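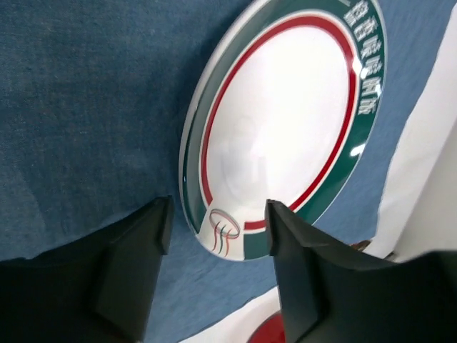 Green band, red ring, white centre. Plate on the blue cloth.

Home Threads Topics About Log in

Alper Taşdemir
January 14, 2023
4 min read

1/ A thread on restaurant-type plates with printed rims: how the decoration is applied, how it wears, and how I clean and store mine. Long and fairly dull. Mute as required.

2/ The plate in the photo is the one I use most. Dark green band around the rim, a thin white line, then a narrower red ring, then plain white. There are characters on the green at the upper right. I don't read Chinese and the glare doesn't help, so no translation from me.

3/ It came in a mixed box from Usau, the catering clearance place. No maker's name on the box and none on the foot. I paid for the lot by weight and have stopped trying to date any of it.

4/ Three ways of putting colour on a glazed plate matter to anyone buying second-hand. Underglaze: colour goes on first, clear glaze over it. In-glaze: colour sinks into the glaze during a hot firing. On-glaze: colour sits on top and is fired at a lower temperature.

5/ On-glaze gives the brightest reds and wears first. Underglaze lasts longest but the range of reds is limited. A lot of old canteen ware is on-glaze, which explains the ghostly rims in charity shops.

6/ Quick test. Tilt the plate under a lamp and watch the reflection cross from white to colour. If the highlight changes texture at the boundary, or goes matt, suspect on-glaze. If it runs across unbroken, you have probably got glaze over the top. A fingernail across the join will confirm a raised edge.

7/ Glare is a nuisance for photographs and useful for inspection. Scratches from cutlery show as fine grey lines next to a bright spot. Move the lamp, not your head.

8/ The white line between the green and the red is a common arrangement on banded ware. Two colours laid edge to edge show every slip of the brush or transfer. Leave a gap and a small error reads as a slightly thick line.

9/ Washing. I did a side-by-side with two plain banded plates from the same box. One went through the dishwasher 28 times, the other was done by hand. The dishwasher one lost some gloss on the coloured part. The hand-washed one looked the same as when I started. Sample of one each, so treat it accordingly.

10/ Present routine: warm water, ordinary liquid, soft sponge, rack. No scouring pads on the rim. Grey cutlery marks in the centre come off with a paste of bicarbonate of soda and a damp cloth. Keep the paste away from any printed colour.

11/ Bar Keepers-style acid powders also shift metal marks. I have used Flenska powder on plain white ware with good results. I would not use it on a red ring.

12/ Old on-glaze reds and yellows can contain lead or cadmium. The home swab kits give false results in both directions. If you can't establish what you have, use it for dry things like bread, or hang it up. Vinegary food is the worst case.

13/ Storage. Glazed plates scratch each other because the unglazed foot ring of the upper one sits on the face of the lower one. Put something between them. I cut felt discs 160 mm across. Kitchen paper works and looks worse.

14/ Stack height: I stop at eight. Above that I start dragging plates out of the middle, and that is where chips come from.

15/ The cloth. Dark blue, woven, from Mangundap, sold as a tea towel. I use it as a landing surface by the sink. A pale rim shows up well against dark blue, so chips are easy to spot. It did shed lint for the first few washes.

16/ Someone will ask about the oven. I don't. Old ware may have hairline cracks you can't see, and they don't like sudden heat. For warming plates, a bowl of hot tap water for a couple of minutes, then dry.

17/ Crack test: balance the plate on your fingertips and tap the rim with a knuckle. A clear note is good. A dull clack means look harder. Oval and other odd shapes ring less cleanly than round ones – compare like with like.

18/ Chips on the lip. If small, smooth with wet 300 grit paper, a few strokes, dust kept wet, then rinse. That takes the sharpness off. It does not make the plate food-safe at that point, as the exposed body can absorb water. Mine with chips hold plant pots.

19/ I tried Fisura, the cold-cure ceramic filler, on a saucer. Fills well, sands well, yellows. Fine for display pieces.

20/ In February I'll post the felt template and a list of the rim patterns from the rest of the box. If you can identify a green and red banded rim like this one – maker, region, anything – replies are open.

We use cookies to improve your experience. By continuing to browse you accept our cookie policy. Accept Manage settings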